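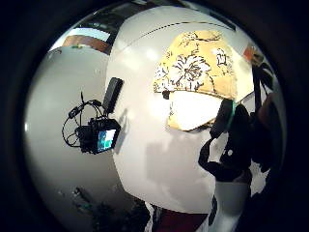 Wednesday, late

2 min read

The dentist in Ivcombe has moved me again, to 7:40 in the morning, an hour at which I have never willingly opened my mouth. I said fine. I always say fine. I said fine when they moved me from October, and that tooth has been making its own plans ever since.

Took the 17 bus home and it sat outside the Arroyo for two full changes of the light while the driver ate a pear. I can't fault him. It looked like a good pear.

Did the grocery run at Maden. They have rearranged the aisles so that the rice now lives with the birthday candles, and I walked past it twice before giving up and buying noodles. Came out with noodles, birthday candles and no dish soap, the dish soap having been the point of the trip.

Three letters in the box. One from Wukel to say my heating plan is "evolving," by which they mean the price. One for the people who lived here before me and still owe somebody for a treadmill. One from the library, a very polite threat.

I have the library book right here. It's about the salt trade and I'm on page 60, where I have been since summer. Renewed it online — my last renewal, says the screen — so salt and I have until December to sort things out.

Noodles were fine. Washed the bowl with shampoo. Smells of coconut. Bed.

We use cookies to keep this site working. Accept | Manage settings

Recent entries
The treadmill people, continued
Page 58
A short war with the gutter
Soup, again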